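Why Doesn't a Steel Bowl Rust?
Kids' Questions page, by Parviz Shokri

Quick one this week. A reader from Hallinach wrote in. Her bike was left out in July and went orange all over the chain. But the spoons at her house get wet every single day and stay shiny. Same stuff, steel. So what's going on?

Good question. Let's go.

First, what is steel?

Mostly iron. Iron is a metal that comes out of rocks, and people melt it in very hot ovens called furnaces. Add a tiny bit of carbon (the black stuff in charcoal) and you get steel. Stronger than plain iron. Good for bridges, nails, bike chains.

Trouble is, iron loves oxygen. Oxygen is in the air, you are breathing it right now. When iron, oxygen and water get together they make a new stuff. Orange, crumbly, comes off on your fingers. Rust!

And rust is flaky, so bits fall off. Then there's new iron underneath, and that rusts too. Then the next bit. Leave a nail in a wet bucket long enough and it gets eaten all the way through.

So why not the spoon?

Spoons, bowls, plates you can't break: mostly stainless steel. It's steel with another metal melted in, called chromium. Say it KROH-mee-um. Mixing metals like this makes an alloy.

Chromium likes oxygen too. Grabs it fast. But what it makes is not flaky at all. It makes a super thin skin over the whole spoon, stuck on tight. You can't see it. You can't feel it or peel it off either. Water can't easily get past it, so the iron inside stays safe.

Best part. Scratch the spoon and the skin breaks, but there's more chromium right there under the scratch, and it grabs oxygen out of the air and makes new skin. Sort of like your knee after you fall over, only way faster, and no scab.

Does it ever rust?

Yes, a bit. The name says stain LESS, not stain never. Salt is the big enemy. Leave very salty water sitting in a pan for days and you can get little pits, which are tiny holes. Sea air is bad as well. My uncle in Pollis lives right by the water and his outdoor railings get brown spots every winter. He scrubs them. They come back.

Why is it so shiny?

Light hits something smooth and bounces off all in the same direction, neat and tidy. That's how a mirror works. Light hits something rough, like a brick, and bounces every which way, so no reflection. Kitchen steel gets rubbed and polished until it's really smooth. Scrub it with a scratchy pad for years and it goes dull. The metal is fine, just covered in teeny scratches sending the light all over teh place.

And why do you look upside down in a spoon? The bowl part curves in. Light from your forehead bounces down, light from your chin bounces up, they cross over. Flip the spoon, look in the back, and you're the right way up again but with a huge nose. Go and look. I'll wait.

Three shapes to find in a kitchen: something flat to eat off, something deep to mix in, something shallow.

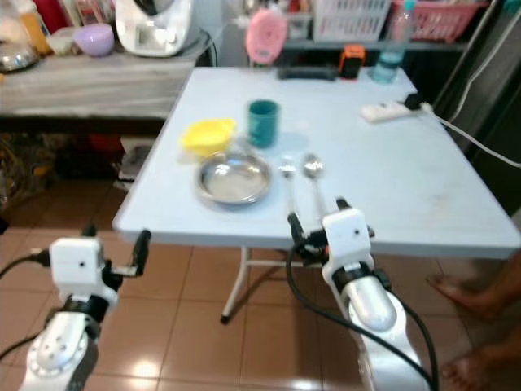
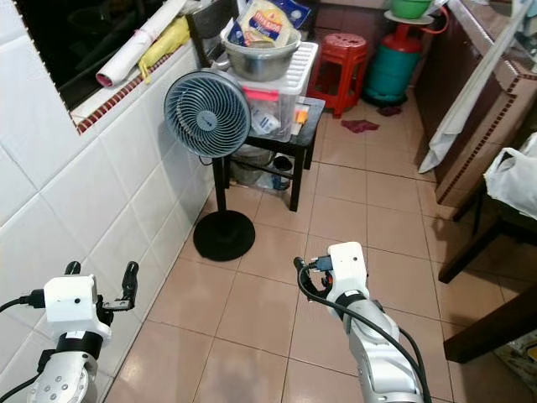
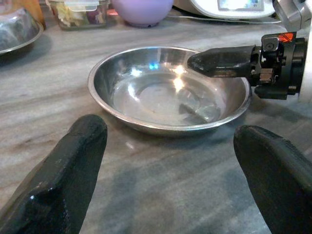 How do you make a bowl out of metal? You don't carve it, that would waste loads. You start with a flat sheet, cut out a circle, and a big press pushes the circle down into a mold. Squash! The metal streches and bends, and a second later it's a bowl. The edge is sharp at this point, so the next machine curls it over. That's the rolled rim, like on the shallow bowl on the gray marble, where the edge catches the light. Run your finger along one at home. Smooth, right? The curl makes the bowl stiffer too, so it won't bend so easily. Plates get a raised rim for the same kind of reason, and it keeps the peas in.

Try it yourself

You need:
2 jam jars
one plain iron nail (ask a grown-up, not the coated kind)
one old stainless steel teaspoon
water and a spoonful of salt

Half fill both jars with water. Stir half the salt into each one. Nail in one jar, teaspoon in the other. Leave the lids off so air gets in. Put them on a windowsill and look every day after breakfast. Draw what you see.

Mrs. Heydari's class at Norano school did this one and kept it going for 9 days. Their nail water was orange like weak tea. The spoon looked about the same as when it went in. Start on a Thursday and you've got something to look at by the weekend.

Wash your hands after. Don't put the nail in your pocket, it will wreck your pants. And ask before you take the teaspoon!!

Words to know

Alloy: metals mixed together, or a metal with something else mixed in.
Chromium: the metal that gives stainless steel its skin.
Rust: what iron turns into with water and air.

Next time: why does a metal spoon feel colder than a wooden one?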